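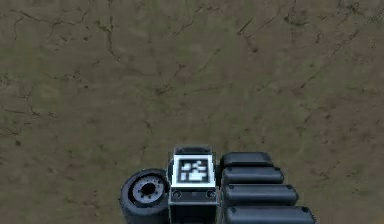
Olga Painemal wants it on record that the footpath was fine in her mother's day and that all it ever needed was a man with a shovel. She told us so at the June open meeting, at some length, and we promised to pass it on to the Opoku Fund. Consider it passed on.

Sesberg Commons Path, progress report for the second quarter

Your grant covers 358 yards of path between the Erkel Road gate and the allotments. Three of the five sections are finished and open. Section 4 was to be finished too, but the gravel supplier sent us a very nice load of ornamental slate, and getting it taken away again used up most of May and a good deal of Abena Ankrah's patience.

Drainage is in along the low side. The ditch follows the old line on the parish map, except by the bus shelter, where the old line goes through the bus shelter.

Money: we are roughly on budget. The signs came in under, the fencing came in over, and the two have been introduced to each other in the attached sheet. Cecilia Quartey has asked whether the unspent sign money can go toward a second bench. We would like a yes or no on that before the fall order.

Complaints received: the path is too wide (cyclists excluded), the path is too narrow (cyclists only), and the gate squeaks. The gate has been oiled.

Next quarter: section 4, with gravel, then section 5. Nana Odoi will send dates once Dredard confirms the roller.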